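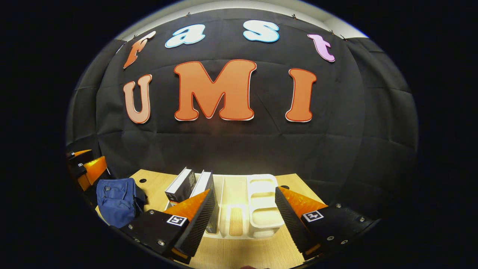

**Notes for the Erley club evening, 1 Oct 2020. Keep it under half an hour, and slow down, I always gabble the first page.**

Evening all. Can you hear me at the back? (Wait for an answer.) Right. I'm Natalie Hartley, I played centre for Erley for 11 seasons, and tonight I want to talk about what happens to basketball players after the basketball stops.

I retired in August, on a Tuesday-night sort of crowd, with a knee the size of a grapefruit. I cried in the car park, had chips and went home. Next morning I woke up at half six for training and there was no training. I sat on the stairs in my kit for ages!

*(pause, let them laugh if they want to)*

**The money bit**

I'll be blunt, because the under-18s are in. I never earned a fortune. My best month at Skikstead, bonus and all, I took home 570 pounds more than I was getting at the garden centre, and I thought I was made. I bought a terrible sofa. So please, keep a second thing going. It can be a college course, a Saturday job, whatever you like, as long as it's yours.

Duván Urrego did this better than anybody I played with. He was our point guard at Skikstead, and on every away trip he had his plumbing books out on the coach while the rest of us were arguing over films. He'd qualified by 28. These days he's got two vans and he still comes down and embarrasses people at the three-point line.

*(Check if Duván's in tonight. If he is, make him stand up.)*

**Peninah's phone call**

Tell this one properly, don't rush it.

Three weeks after I packed it in, Peninah Kioko rang me. We'd been on opposite sides for years and I don't think we'd ever had a civil word, mostly elbows. She said, "Are you bored yet?" I said I was fine. She said, "You're not, I wasn't either, come and help me with my juniors." I went along to be polite and stayed three hours. I had one little lad who couldn't catch a ball to save his life and by the end he'd got a lay-up to drop, off the wrong foot, and he ran off to tell his nan. I was gone after that, completely hooked.

**Coaching, what I got wrong**

- Talked too much. (Yes, I know, Sandra.)
- Taught everybody to play like a centre, including the guards
- Forgot that kids need the loo
- Picked on footwork before they were even enjoying it

Sandra Mellor sat me down over a brew and told me to pick one thing a session and leave the rest. Best advice I've had in the sport, and I had it at thirty-four.

**The Gosling sessions**

Plug these. Six to start with, in the Gosling hall, for anyone who used to play and misses it. No trials, no fitness test, bring indoor shoes. Ruth Horrocks has the sign-up sheet, she's by the tea urn. Justa are lending us the balls, so say thank you to Justa.

**Finish**

Questions next. If it goes quiet, tell them about the time I scored in our own basket at Skikstead. Raffle straight after, then help stack chairs.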